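Workroom & Studio Forum > Furniture and Fit-Out > Mesh chairs with headrest, and lights over the desks

shaimaa_t
Hello all. I am Shaimaa Tazi, I take care of the office things for our small firm. In April we moved to a large room with a white ceiling, beams and pipes all visible. I have two questions.

First, the lights. We have rectangular fluorescent lights on the ceiling, and people who lean back in the chair complain of glare. The owner says we can change the lights or move the desks, but not both.

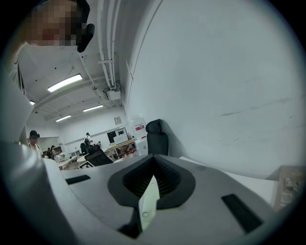
The wall is very plain and pale, so I think it gives back a lot of the light too. Would you paint it darker, or is this wasted money?

Second, the chairs. I have to order 14 and I hesitate between the Pilden and the Trukness. Both are mesh, both can have a headrest.

hruby_fan
Move the desks first, it is free. Put them so the lights are at the side of the people and not in front. We did this in one afternoon and the complaints stopped.
For chairs I have a Hrubý at home, so I can't help with your two.

lowbench26
I don't agree about the desks. With open beams the light comes from everywhere. Ask for diffuser covers. We paid 40 for each one and it was worth it. Paint comes last, if at all.

shaimaa_t
Thank you both. I asked about the covers and I wait for the price. Meanwhile, this is the style of chair I mean:

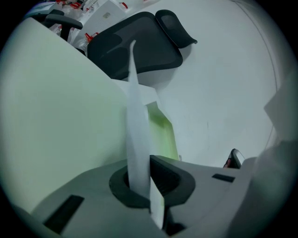 Black mesh back with the curved headrest.

mirko.d
I would skip the headrest. In our office only the tall people use it, the others say it pushes the head forward. You can usually add it later.

lowbench26
Adding it later costs more, at least it did with our Lurby chairs. And if people lean back as she says, they want a place to put the head. Check that it goes up and down.

mirko.d
If they lean back all day, they look at the lights all day. But OK, order 2 with and 2 without, and let people try them.

shaimaa_t
This I like. I will ask the shop if we can return them after the trial. I will also try the desks this week after 5 pm, when the room is quiet, and write here how it went.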